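Search tips Go Clear

Workshop Tips: Teaching a Two-Arm Bench Setup by Hand

These are notes from the Julton workshop on showing a pair of small robot arms how to do a job, whether you guide them by remote control or push them through the motion with your own hands. They were collected by Bohumila Kuruc, with additions from Marek Holub, who looks after the benches at the Prolville site. Use what fits your setup.

Before you start

Clamp the bench or put a rubber mat under its feet. If the table creeps during a session, the early demonstrations and the late ones won't match, and you'll spend an evening wondering why the arms reach short.

Mark home positions with a paint pen. Masking tape works for a week and then curls.

Pick one task and write it down in a single sentence. "Put the yellow block on the teal one" is a good sentence. "Tidy the table" is not, at least for the first month.

Run both arms through their full reach with nothing in the grippers. Listen for clicking. Check that the cables have slack at the elbow when the arm is fully extended, and that they don't pull tight when the wrist turns. A cable tie halfway along each link is enough. Two ties close together will pinch.

Guiding by hand

Turn the holding force down before you take hold of the arm. Support it with one hand under the upper link and steer with the other near the wrist. If you steer from the gripper fingers you will bend them sooner or later.

Keep your sleeves up and your head out of the work area. Your own hands will be in the recording if you have a camera running, so for anything that will be learned from pictures, use remote control instead. Hand guiding is fine for setting waypoints and for finding out whether a reach is possible at all.

Let the arm down slowly when you finish. It will drop if you let go with the holding force off.

Guiding by remote control

We use a pair of leader arms, the small ones from Hubáček, which the big arms copy joint for joint. Set the leaders the same distance apart as the arms they drive. Ours were 2 inches too close for most of June and everybody complained of feeling clumsy.

Sit where you can see both grippers without leaning. Put the chair at the same height each time and note the setting.

Line the leaders up with the arms before you switch on the link. A mismatch makes the arm jump to catch up.

Move at half the speed that feels natural. Pause for a beat before closing on a block and again before letting go. Those pauses look silly on playback, but they give you a clean point to cut at, and the grip goes wrong less often.

Don't correct in tiny jerks. If you miss, back off an inch or two, then come in again. Keep some of these recoveries in the set. Marek throws out any run where the operator dropped something and scooped it up in a panic, and keeps the ones where it was picked up calmly.

Two arms at once

Decide which arm leads. When stacking blocks, let one gripper steady the pile while the other places, and write down which is which so that the next operator does the same. Switching sides halfway through a batch spoils it.

Bring the grippers in from opposite sides. Coming in from the same side, they knock at the wrist.
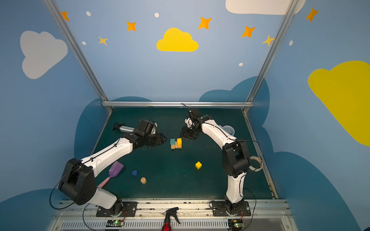
Wait until the first arm has stopped before you move the second one in over the blocks. People new to it tend to move both together, and the pile goes over. Practice on three or four wooden blocks before you try anything taller.

Leave a few other things on the table during some of the runs. Cups, kitchen tools and odd disks all do the job. If every demonstration is made on a bare table, the first stray cup will confuse the result. Shift them between runs, a hand's width at a time, and don't put anything heavy where an elbow can come down on it.

How many runs

For a single pick and place, 40 good runs is where we start. Stacking takes more. The biggest batch on our shelf is 880 runs, done over several weeks by four people, and the last half of it added very little. If you have the patience for that many, spend it on changing the starting positions.

Stop after an hour. Tired operators cut corners, mostly on the release.

Looking after things

Wipe the gripper pads with a damp cloth at the end of the day. Dust from bare wood makes them slick. Spray the cloth and keep the spray away from the joints and boards.

Sand any block with a chipped corner or swap it out. We buy ours in mixed bags from Canaro and pull the warped ones first.

Check the mounting bolts every 2,000 cycles, or when the arm starts landing off to one side. Snug is enough. The plates will bow if you lean on the wrench.

Label the recordings the same day, with the task sentence, the operator's initials and which arm led.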